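Le panier avant la machine

Dans l'immeuble où j'habite, à Derberg, l'assemblée des habitants a voté en décembre l'achat d'un nouveau sèche-linge pour la buanderie commune. Budget : 2 000 euros. La discussion a duré une heure et demie. Elle a porté sur la capacité du tambour, sur les programmes, sur la connexion au téléphone et sur la couleur de la façade. Personne n'a parlé des paniers, ni de la place pour les poser, ni de ce qu'on fait du linge entre le moment où il sort d'une machine et celui où il entre dans l'autre.

Je pense que nous avons pris le problème par le mauvais bout. Une buanderie fonctionne bien ou mal selon ce qui se passe autour des appareils. Les appareils eux-mêmes, sauf panne, font à peu près tous la même chose.

Prenons un passage ordinaire. On descend avec un panier plein. On ouvre le hublot et on cherche un endroit où poser le panier : le sol ou le dessus de la machine, s'il est à bonne hauteur. On charge, on ferme, on remonte. Au retour, il y a souvent dans l'autre machine le linge de quelqu'un d'autre, fini depuis longtemps, et il faut décider si on le sort. Chez nous, la règle dit qu'on peut le faire au bout d'un quart d'heure. Elle ne dit pas où le mettre. Alors on le met n'importe où, et de là viennent presque toutes les disputes que j'ai entendues dans cet immeuble en 6 ans.

Mon voisin du dessus, Algirdas Kalniņš, défend l'idée contraire. Pour lui, si le sèche-linge prévenait chacun sur son téléphone, plus aucun linge ne traînerait. Je veux bien le croire pour lui, qui répond à tout dans la minute. Pour les autres, j'ai des doutes. Celui qui oublie son linge aujourd'hui sait en général à quelle heure le cycle se termine. L'heure est écrite sur la feuille près de la porte, souvent de sa propre main. Il est au travail, il fait manger ses enfants, il dort. Un message de plus ne le fera pas descendre.

Ce qui aide, c'est un équipement très simple. Il faut que les machines soient nommées clairement, pour que « la 1 » soit la même pour tous. Il faut des paniers ajourés, où un linge encore un peu humide peut attendre sans sentir le renfermé. Il faut enfin que le hublot puisse s'ouvrir en grand sans qu'on déplace quoi que ce soit, ce qui suppose de savoir où l'on pose le panier.

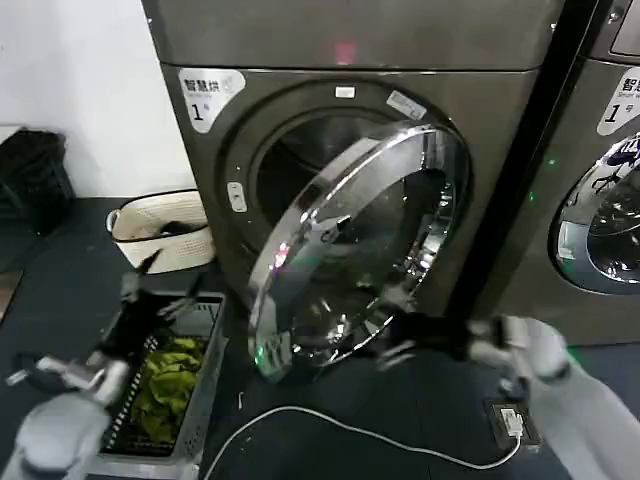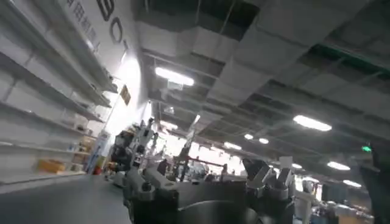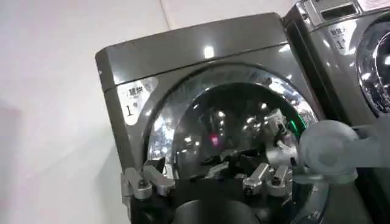
Le panier gris à parois ajourées, avec un tissu jaune-vert :

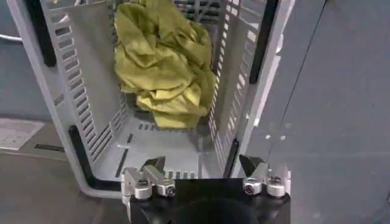

La question du numéro paraît mince. Dans notre ancienne feuille de réservation, les deux appareils étaient désignés par « gauche » et « droite ». Vu de la porte ou vu de l'évier, la gauche n'est pas la même. Deok-su Do, qui tenait la feuille à l'époque, a passé un hiver à recevoir des réclamations de gens qui avaient tous raison. Une étiquette blanche collée sur la façade, au-dessus du hublot, a réglé l'affaire. Elle a coûté moins cher que le café de la réunion.

Sur les paniers, je suis plus catégorique. Le sac en toile est agréable à porter dans l'escalier, mais il s'effondre dès qu'on le pose et il garde l'humidité au fond. Le panier en osier accroche les mailles. Le plastique ajouré n'a rien de beau. Il se rince à l'eau, il tient debout, on voit ce qu'il y a dedans et on n'oublie pas une chaussette sous un pli. Pour une buanderie commune, je n'achèterais que cela. J'en ai proposé 4, deux par machine : un pour le linge à venir, un pour celui qu'on a dû sortir. La proposition a été renvoyée à la prochaine assemblée, faute de temps, après une heure consacrée aux programmes « laine » et « synthétique délicat ».

On m'objecte que les paniers communs disparaissent. C'est vrai, il en disparaît. Dans l'immeuble de ma sœur, à Lekomthorpe, ils ont écrit le numéro de la machine sur chaque panier au feutre indélébile. Il en manque parfois un, on le retrouve sur un palier, quelqu'un le redescend. Je ne vois pas là de quoi renoncer.

On m'objecte aussi que chacun n'a qu'à venir chercher son linge à l'heure. Je suis d'accord sur le principe. Mais une buanderie partagée par autant de foyers ne peut pas reposer sur l'idée que tout le monde sera ponctuel tout le temps. Moi-même, j'ai laissé des draps deux heures dans le tambour la semaine où mon fils avait de la fièvre. J'aurais été content de les retrouver dans un panier, et je les ai retrouvés sur le radiateur, roulés en boule avec les torchons d'un autre.

Reste la question de la charge. Beaucoup de gens remplissent le sèche-linge jusqu'au joint, puis se plaignent que les serviettes ressortent froissées et encore humides. D'autres le lancent pour deux chemises. Un panier de taille raisonnable donne une mesure que tout le monde comprend sans lire de notice : un panier, un cycle. Si ça déborde, on en fait un deuxième ou on étend le reste. Je l'applique chez moi depuis longtemps et mes serviettes sèchent.

Je ne suis pas contre le nouvel appareil. L'ancien faisait un bruit de roulement fatigué et il fallait bien le remplacer. Je demande seulement qu'on retire 80 euros de la somme votée pour acheter les paniers, un feutre et une étagère basse à fixer en face des hublots. J'ai mesuré, elle passe. Le point figure à l'ordre du jour de la prochaine assemblée, juste après le local à vélos, et j'apporterai le mètre.

Contact | © Le Cahier de Derberg, tous droits réservés | Retour en haut de page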